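The Herkby Budget
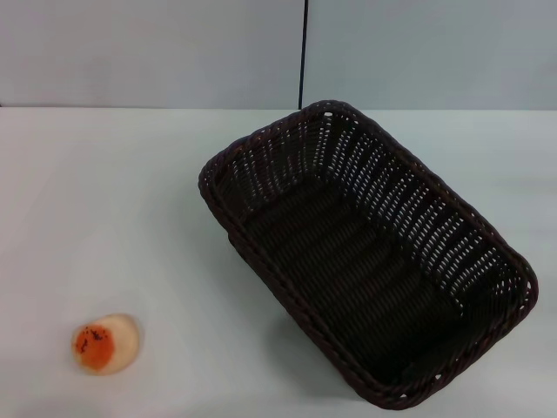

The basket and the egg, before lunch.

Umesh Upadhyay had 3000 to spend by the end of May and he wanted to spend every bit of it on the arm.

"The Tramus is 2000," he said, bouncing a little in his chair. "Two thousand! And it'll put an egg in a basket all day long."

Dinesh Bansal turned the quote over, looking for the rest of it. "Does that come with fingers?"

"Fingers are 302."

"And the mount?"

"Selis wants 200 for the mount – but it's a gorgeous mount, Dinesh, it swivels."

Dinesh wrote the numbers in a column and added them up, then did it again from the bottom. 2502. He looked over at the white table, at the dark woven basket and the little egg with its pepper specks, a long way apart.

"That leaves us 498," he said.

"For a second basket!"

"For repairs."

Umesh thought about this for as long as he could stand to. Then he pulled the phone toward him and started dialing Koutsoukos, who did the wiring at Herkby and hadn't been asked yet.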